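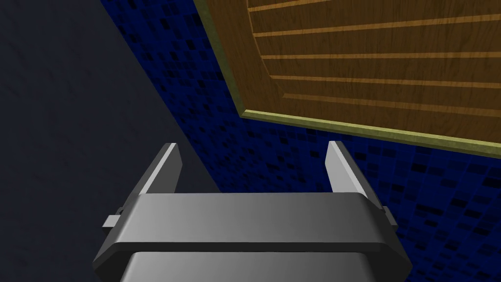

Clokley review: four months of running our shop schedule on it

I swore I would never write about scheduling software, and yet I've now spent enough evenings inside Clokley that I could probably draw the settings menu from memory. So let's do this!

Quick background if you're new. We have a garden and pet supply store in Furkbridge and a much smaller second shop on the Andrade side of town, and there are 11 of us on the payroll, mostly part-time, a few of them students whose class times change just when I've gotten used to them. For years the schedule lived in a spreadsheet that I printed and taped up next to the time clock. People took pictures of it with their phones. Then I changed it, and people went on looking at the old picture. You can guess how that went.

Before Clokley we spent most of a year on Albridge, which a lot of you wrote in to recommend, and I'll compare the two as I go because I know that's what half of you want to hear.

Setting it up

I did the whole thing in one evening with a bowl of cereal. You type in your locations, then your people, then what each person is allowed to do (register, stockroom, deliveries, keys), and that's enough to build a first week. You can upload a file of employees if you have a lot of them, but we're small and I just typed.

The one place I got stuck was pay rates. Clokley wants a rate for every role a person can work, not one rate for the person, and if you leave a role blank it treats those hours as free. My first labor cost estimate came out wonderfully low! I was thrilled for a good ten minutes. A warning on that page would be nice, and I've sent that in as a suggestion.

Importing old hours was smoother than I expected. I had 825 rows of past shifts exported from Albridge and Clokley took all of them in one go, then showed me a list of names it wasn't sure how to match. I'd spelled one last name two different ways (sorry) and it asked me which was right and merged them. Albridge made me do that sort of thing by hand when I first signed up, row after row.

Building a week

The main view is a grid, people down the side, days across the top, and you drag shifts around. I know, they all do that. What I like is how it handles a copy. I usually start from the week before and change the bits that are different, and when you copy a week in Clokley it leaves out any shift that clashes with approved time off and parks it in a tray at the bottom. So I can see what still needs a person. In Albridge the copy went through regardless, with a little red corner on the shift, and I missed those red corners constantly. We had a morning in the spring when two people were scheduled to open and both of them were at the same wedding.

There's an auto-fill button too. I've tried it several times and I keep going back to doing it myself. It's fair in a mathematical way, everybody gets similar hours and nobody closes and then opens, but it has no idea that certain people are terrific together on a Saturday-type rush and certain people will spend the whole shift talking about fantasy football. You can add "prefer together" and "prefer apart" notes. I added a bunch, and then auto-fill started leaving shifts empty and telling me there was no valid solution. Fair enough, I suppose. It's the same conclusion I come to most weeks.

Colors are by role by default. I switched to color by location and it made the whole grid much easier for me to read with two shops. It's under View, then Display, then Shading, and why it's called Shading I couldn't tell you.
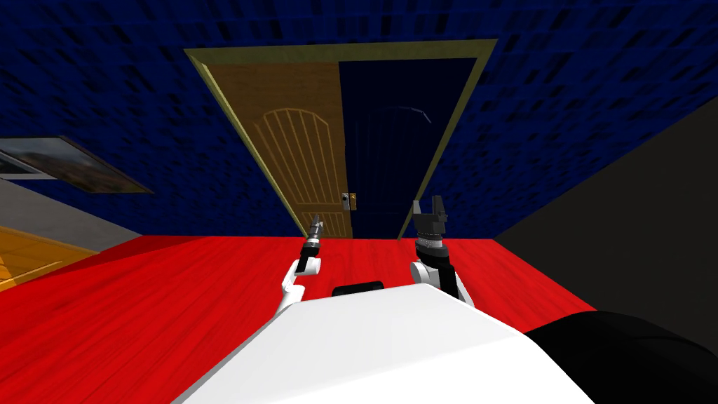
The other thing I use all the time is the note you can pin to a day. It shows up for everybody working that day and for no one else, so I'll put "feed truck before 9, leave the side bay clear" and the right people see it on their phones. Under the old system I'd text that to the group chat and it would be buried under dog photos by lunchtime. I still like the dog photos. I just want the truck to be able to get in.

The phone app

This is where my staff get to vote, and they mostly like it. The app opens straight to your next shift, in big letters, with the location under it. Swapping is simple: you offer the shift, whoever is qualified gets a notification, somebody grabs it, and I get a request to approve. You can let swaps go through without approval, and I've turned that on for the register but not for key holders.

Notifications have been good on iPhones and patchy on a couple of older Android phones. One of our students had hers show up hours late all through October until she went into her battery settings and let the app run in the background. After that they came through fine. If you're rolling this out to a team, I'd check that with everybody on the first day and save yourself the trouble.

I do wish the app had a way to see the whole week for the whole store. Staff only get their own shifts plus whoever overlaps with them. I get the privacy thinking, but in a shop our size people want to know who's on tomorrow, and they end up asking me. There's a manager view that shows everything, but it also shows wages, and no, I'm not handing that out.

Clocking in

We use a tablet at each shop with a PIN. Everyone picked it up right away. You can also let people clock in from their own phones inside a set distance of the store, and I tried that for a week at the smaller shop. The distance setting starts at a minimum that takes in the parking lot and the coffee place next door, so people were clocking in from the line for their latte. Nobody was being sneaky about it, the app just popped up and said "You're at work, clock in?" and they tapped yes! I'd have done the same. Back to the tablet.

If the internet drops, the tablet keeps taking punches and sends them along later. Ours dropped for most of an afternoon and every punch was there when it came back. Albridge lost a set of them in the same situation last year and I was rebuilding timecards from memory and the security log - not a fun night.

Missed punches are handled well. It guesses from the schedule, marks the guess in orange, and won't let you export until you've said yes or no to each orange one. I found that annoying for the first pay period and now I'm glad of it.

Payroll and reports

Exporting to payroll takes me under five minutes now. It's a file, not a live connection, at least for the payroll service we use, so I download it from one place and upload it to another. I'd love to skip that. Still, the columns line up and I haven't had to fix one by hand.

Reports are the weak part, I think. There are plenty of them and the names all sound alike. Labor Summary, Labor Overview, Hours Summary, Cost Overview. I use one (Labor Overview, by week, by location) and I've bookmarked it. If you try to change the date range on a saved report it forgets your location filter, so you'll be looking at both shops combined and wondering why your numbers have jumped. I've reported that bug and got a reply saying they knew about it. It's still there as I write this.

Overtime alerts, on the other hand, are great. You set the threshold, and while you're building the schedule the person's name goes amber as they get close.

What it costs

We pay $70 a month for both locations, with everything I've described included. Albridge was a bit cheaper for us on paper, but we had to add time clock as an extra for each shop and by the end there was hardly anything in it. Clokley bills monthly and I've been able to add and remove seasonal people without calling anyone. The free trial didn't ask for a card, and I wish more companies did it that way.

Support is by chat and email, no phone. Chat has been quick in the mornings and slow after five, and after five is when I do my schedules, so I've learned to ask early. The people who answer seem to know the product. I've had one copy-and-paste answer in four months, and when I wrote back I got a proper one. 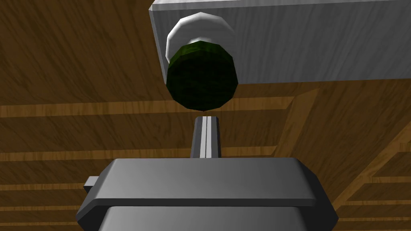 A wooden tabletop, with lighter seams between the planks.

Would I pick it again?

For us, yes. I'd say it suits a business with one to maybe five locations where one person builds the schedule and everyone else just wants to know when to show up. If you've got a single shop and four employees who never change their hours, keep your spreadsheet, you'll be fine. If you've got departments, unions, or complicated break rules, I'd look hard at the rules page during the trial, since that part seemed thin to me and we didn't need much of it.

If you're on Albridge already and happy, I wouldn't rush to move. Their reports are better than these, and their staff app does show the full week. It was the copying and the lost punches that pushed me over.

A few small things I didn't find a spot for: the dark theme is nice, the print layout finally fits on one page if you choose landscape, and you can turn off the little burst of confetti when you publish a week. I turned it off. Then I missed it and turned it back on.

I'm going to try the hiring add-on after the holiday rush, and I'll post about that separately if there's anything to say. If you use Clokley with more than a couple of locations, leave me a comment and tell me how the permissions hold up, I've had a few emails asking and I don't have an answer.

70 shares 2 comments

We use cookies to remember your preferences and see which posts get read. By continuing to browse this site you agree to our use of cookies. Accept Manage settings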